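Rilia knitting

Rilia is a style of hand and machine knitting from the Porna valley. Known for fuzzy yarn, wide bodies, dark colors. First written mention in a parish ledger, 131 pieces sold at the May fair. Origin of the name unclear, maybe from a local word for moss.

Yarn is two-ply, spun loose and then brushed. Older pieces used undyed wool only. Green came later, with the Plolent mill, wich opened a dye house and employed 200 people at its peak. Mill closed, building still there.

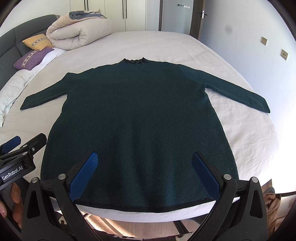 Blocking and drying are done flat, never on a hanger, as the weight of the wool pulls the shoulders down. Most households use a bed or table. Sleeves go out to the sides, as with the dark green sweater on the white mattress cover, and the hem is evened by hand. Black edging at neck and hem is common in later work. Lint shows badly on dark shades.

Revival began with the Rajan workshop, 2 rooms over a bakery. Its pattern archive holds 3245 charts, most of them not yet cataloged. Sizes on the old charts are unrelable.

Last edited 4/9/18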